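Arkstead Transit Riders Forum
Board: Routes and Service Changes
Topic: Priority seating and rear boarding on the 48 – proposed rule for January

J_Jakab_Moderator
Posted 2018-11-12

Members are asked to use this topic for all comments on the proposed seating and boarding rule for Route 48 (Kulgate to Arkstead Center). Two earlier topics on the same matter have been closed and their replies will not be moved.

In short, the operator proposes that from January the front section of each bus be reserved at all times for older riders, riders with disabilities and adults with small children. All other riders would board at the rear door between Kulgate and Boros Street. Written comments should quote notice number 3282.

Judit Jakab
Moderator, Routes and Service Changes

kulgate_commuter
I wish to record my objection. The present rule asks riders to give up a front seat on request, and in my experience they do. Under the proposal, a seat must stay vacant even when no eligible rider is on board. On the morning trips that leave Kulgate already full, people will stand in the aisle beside empty seats as far as Boros Street.

M48_regular
I must disagree with the previous member. The present rule depends on a rider being willing to ask. My mother uses a cane and will not ask a stranger to stand. She has ridden from Amon Road to the clinic on her feet more than once, with younger riders seated directly in front of her. A standing reservation removes the need for that conversation.

kulgate_commuter
I accept that this happens and I am sorry to read it. My concern is with the words "at all times." A reservation limited to the off-peak hours, when most clinic trips are made, would have my support.

M48_regular
Clinic appointments begin at opening time. An off-peak rule would have done nothing for her.

amon_road_tenant
May I draw attention to the second half of the notice, which has received less comment? Rear boarding requires a working fare reader at the rear door. Of the trips I took last month, 4 were on buses where the rear reader was covered. On each occasion the driver directed everyone to the front. If this is not repaired before January, riders will be told to use a door at which they cannot pay.
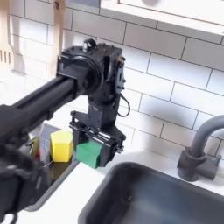
Robotic arm with a green block held in its gripper.

amon_road_tenant
I would add that the shelter at Amon Road is placed for front boarding. Riders waiting for the rear door would stand outside it, next to the drainage channel.

Boros_St_Bookkeeper
With respect to the member above, the reader fault is a maintenance question and should be reported as such. It does not bear on whether the seating rule is fair. I support the rule as written, with one reservation: the notice does not say who is to enforce it. Drivers have told riders for years that they are not required to settle disputes over seats. If that remains the position, other passengers will do the enforcing, and we have all seen how that goes.

old_line_83
I rode the former 83 until it was merged into this route. It had a similar front section, marked by a painted line on the floor. Riders respected it for the most part. Arguments arose chiefly when a person had a condition that could not be seen and was told by another passenger to move back. I would ask that any sign include a sentence stating that riders are not obliged to explain themselves.

M48_regular
I second the request for that sentence and will include it in my own comment.

kulgate_commuter
As will I, although my objection to the hours stands.

Boros_St_Bookkeeper
Does any member know whether the adults "with small children" category covers a folded stroller, an open stroller or both? The notice uses both terms – page two says folded and the table at the end says open.

J_Jakab_Moderator
I have sent the stroller question and the enforcement question to the operator's customer office, and will post the reply in this topic when it is received. Members with a rear reader fault to report should give the bus number and the time of the trip. Please keep remarks addressed to the proposal. One reply concerning a named driver has been removed.

amon_road_tenant
Thank you. I did not note the bus numbers last month but will do so from now on.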